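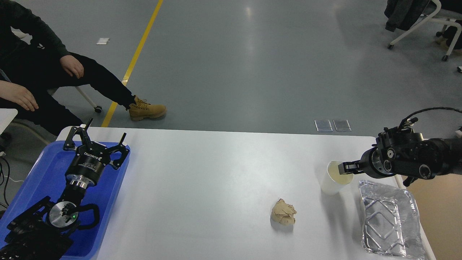
Bench Manners: how we work around the arms

Posted 7 Jun 2024 in Shop Gallery

Hi all! This page used to be a laminated sheet by the door, and before that it was me repeating myself. Shanthi Amarasinghe finally talked me into putting it up next to the shop pictures where people might look at it (thank you, Shanthi, and yes, I fixed the typo in the second rule). It's the short version of how we behave at the tables here at Lundale. The long version is a binder. Read the binder too, please, but start with this.

I wrote most of it last December, when we went from one arm per table to two and a bunch of our old habits stopped making sense. I still change a line whenever somebody argues with me well enough.

Cups and liquids
A paper cup in a two-finger gripper is about my favorite test. Paper gives. You squeeze too hard and the rim folds, you squeeze too little and it tips on you. If there's liquid in it, write down what it is on the run sheet before the arm picks it up. Pale yellow could be apple juice or it could be something you really don't want on your sleeve, and the person wiping up needs to know which. No hot drinks, ever. Your own coffee lives on the shelf across the room, no exceptions for travel mugs (Mahfuz, I'm looking at you).

Grip force
Start low and work up. I know, I know, it's slow, and you've got a value from last time that worked great. Last time was a different cup! We log the force with the object, and if the object changes then the number goes back down and you climb again. Takes a couple of minutes.

The arm you aren't using
Park it. Folded, fingers clear of the table middle, well out of the reach of the one that's working. A parked arm still counts as an arm, so if the light on it is lit you treat it as powered. I've had visitors ask whether the folded one is off and my answer is always the same: assume no, then go look at the controller.

We used to let people leave the second arm wherever it stopped. Then one afternoon the elbow of one met the wrist of the other at a speed I'd describe as leisurely, and it still cost us a cable and most of a week. So now we park.

Cables
Anything that loops over an arm gets walked through the full motion by hand first, slowly, with your eyes on the loop and not on the gripper. You're looking for the place where it snags or pulls tight. There's nearly always one. Tape is for marking, it isn't for holding cables, and if I find cable tape I will take it off and leave it on your keyboard.

What goes on the table
Whatever is in the task, plus whatever you put there on purpose as clutter. Foil trays, balled-up paper, all good, I love clutter, the arms need practice with a messy world. Just get it on the run sheet. Phones, badges, pens and snacks stay off. Foil is worth an extra word: the shine can do odd things to depth readings, so if a pick keeps missing, try it once without the tray before you go rewriting anything.

The yellow line
Chairs with wheels roll. Pick your side of the line before the run starts and stay there until the arm is still. If you need to reach in, say "hold," wait to hear "holding" back, and then go. Both words, out loud, even when it's just two of you and you feel silly. I felt silly for maybe a month and now I say it at home when somebody's getting something out of the oven.

Clothes and shoes
Closed shoes, work boots if you have them. Jackets are fine if you're sitting back from the table, but nothing loose at the wrist when you're handling parts. Lanyards come off. If you get warm, hang the jacket on the back of a chair that's away from the table.

Stopping
Everybody in the room can stop a run. You don't have to be the operator and you don't have to be right. We've had stops for a weird noise, for a fly, for a sneeze that sounded like a crash, and every one was a good stop. Write the reason down in a few words and carry on. The log has 1,149 entries in it now and I read through the whole thing before I rewrote this page. Most of them are boring, which made me very happy.

Starting again
Walk around the table first. Then go at reduced speed for the first 20 cycles after any change to the gripper, the tool or the table. Insaurralde (they lend us a bench when ours is booked) does 9, and we've gone back and forth with them on it, very politely, over a lot of sandwiches. At our tables it's 20.

Gripper checks
Look at the fingers before your first run of the day. Loose bolts, worn pads, anything sticky. We take each one off for a proper cleaning at roughly 3,000 cycles, sooner if it's been handling food or drink. Put your initials in the book even if all you did was look.

Floor
Pick up what falls once the arm is stopped. Scraps of paper are slippery on that coating, more than you'd think. If it rolled under the table, leave it until the run is over and then get down there with the broom.

Questions I keep getting

Does this cover the Zevo carts? Nope, those have their own page, and Mahfuz Sivakumar is the one to bug about it.

Can I bring a guest? Sure! They read this page first and they sit behind the line. If they want to try driving, ask me a day ahead so I can set up the slow profile.

What's a Stondby card? It's the red card you hang on the controller when you step away from a powered arm. The name was a misprint from the sign place and it stuck. If there's a card up, don't touch anything, go find the name on it.

Got a rule you think is dumb? Leave me a comment below or catch me at the table. The one about cable tape is staying, though.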